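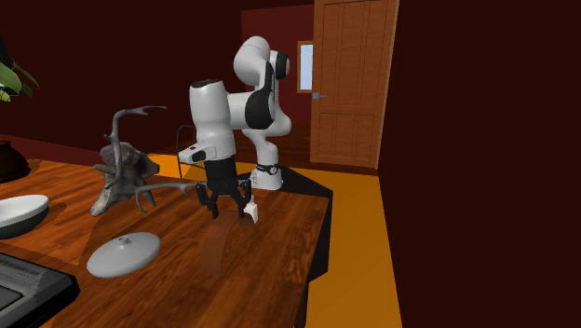
Stistley Road Works Notices – data card

Version 3, dated 2024-09-27

Summary

The dataset holds 346 notices of temporary road closures, lane restrictions and parking suspensions in the Stistley district. Each row is one notice as it was published, with the dates, the road name, the reason given and the signed diversion where there was one. Speed limit changes are left out, and so are permanent traffic orders, which have a different format.

Files

notices.csv – one row per notice, 11 columns
roads.csv – list of road names with the spelling we settled on
changes.txt – what was altered between versions

Both CSV files are UTF-8 with a header row and commas as separators. Fields that contain a comma are in double quotes. Empty means the notice did not say. We do not use "N/A" or "none" anywhere.

Columns in notices.csv

notice_id – our own number, not the one printed on the notice
printed_ref – the reference on the notice, kept exactly as printed
road – matches a row in roads.csv
from_point and to_point – the ends of the affected stretch, in words
start_date and end_date – year, month, day
hours – all, day or night
type – closure, lane or parking
reason – short free text
diversion – short free text

Where the notices came from

Notices were copied from the public notice pages and typed in by hand. Every row was then checked a second time against the original. The two readings disagreed most often on the end date, usually where a notice had been extended and the old date was still on the page. In those cases the later date is used and the change is logged in changes.txt.

A few notices cover several streets at once. These are split into one row per street and share the same printed_ref, so don't use that column as a key. The resurfacing work around Wetik Bridge in April is the largest group of this kind.

Road names

The same road can turn up under more than one name. Botha Lane is also printed as Botha Ln and as Old Botha Lane, and all of these are stored as Botha Lane. Kureo Street and Kureo Street North are separate roads and are kept apart, even though some notices use the shorter name for both. If the end points did not settle which one was meant, the row was given to Kureo Street.

Known problems

Emergency closures are mostly missing. A burst main or a fallen tree often gets signs on the road the same day and a notice later, or no notice at all.

The dates are planned dates. Work can finish early and the road can reopen without the notice being withdrawn, so the data should not be used to work out how long a road was really closed.

Values in the hours column are weak for parking suspensions. Many of those notices give no times, and the field is empty.

There are 2 rows with an end date before the start date. They are printed that way and we left them alone.

Using the data

It is suitable for counting notices by road, by type or by month, and for mapping if you add your own coordinates. It is not suitable for live route planning – check the current notices before you travel.

You may copy, change and share the files, including for paid work. Please name the dataset and the version number.

Corrections

Send the notice_id, the column and what you think the value should be. A link to the notice or a scan of it helps. Fixes go into the next version, and old versions stay available under their own numbers.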